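9 Oct 2025

Glue notes, continued. Started again on the tile adhesive question after Sushil Lodhi sent over the Midoldale sheet with the line underlined where they say full strength in 33 hours. I don't believe it. Nothing we have stuck down in this shop has behaved the way the sheet said, and I would like to see one number from a supplier that survives contact with a cold floor.

What we have so far: two boards, same cement backer, same tiles, same notched trowel. Board A got the Midoldale, board B the old Prora we've been using since February. Mixed both by weight this time, because last time I eyeballed the water and then spent a week arguing with my own results. Powder off the top of the bag went in the bin. Stirred, left to stand, stirred again.

First complaint. The Midoldale goes stiff in the bucket well before the sheet says it should. The sheet gives an open time but doesn't give a room temperature to go with it, so the figure is close to useless. Sushil thinks I mixed too fast and whipped air into it. Possible. I used the same drill and the same paddle for the Prora and it stayed workable, so I'm not sold on that.

Second complaint, the coverage. Pulled one tile off each board while the bed was fresh and looked at the back. Prora: ridges collapsed nicely, almost 100 percent contact, one bare corner. Midoldale: ridges still standing in the middle. Could be my pressure. I pushed both down with the same block and tried to be fair about it, but I knew which was which when I did it, so don't lean on this too hard.
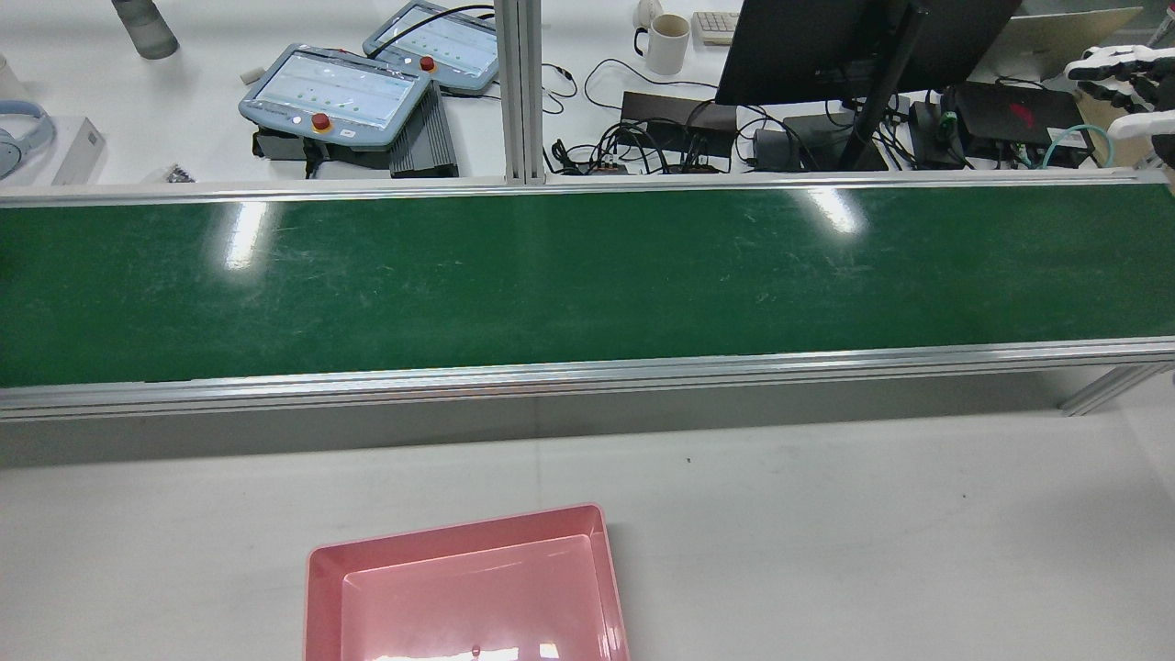
Pull test comes next and I want it done properly. Last round we had a lovely set of values that turned out to be measuring how well the epoxy held the dolly to the glaze. Every break was at the dolly. Somebody still typed them up as bond strength. So this time: scuff the glaze, wipe with solvent, let it flash off, then epoxy, then leave it alone overnight. If a dolly comes off clean, it gets written down as a dolly failure and the number does not go in the table.

Also write down where each break happens. Tile to adhesive, inside the adhesive, adhesive to board, or in the board itself. I care about that more than the peak load. A high reading with a clean peel off the tile worries me, and the sheet never mentions the mode at all.

Sushil wants to add a primer to the second set. I'd hold off. If we change the primer and the adhesive together we'll end up with a nice result and no idea what caused it. He says the customer is going to prime anyway. Fair point, still no. Plain boards first, primed boards after, and the Ludum primer if we do it, as there's most of a tub left.

The claim about foot traffic is the one that really bothers me. "Suitable for light traffic" after a night. Light traffic is what, a cat? I wrote to ask them and got back the same sheet with a different cover page. Takeda at least prints a load next to the words, even if I'd want to check that too.

To do:
- Label the boards on the back as well as the front. The marker rubs off.
- Put the thermometer on the bench next to the boards. The one by the door reads high.
- Ask Sushil to shuffle the tiles and keep the key himself, so I can't tell which is which when I pull.
- Find the other dolly cutter. The one in the drawer is chipped.
- Leave board B alone until the Midoldale has had its 33 hours, then pull from both in the same session.

Trowel angle, forgot to note it: held steep for both, combed one direction only. Left a strip of each on scrap to scratch with a nail tomorrow morning. Crude, but I trust the nail.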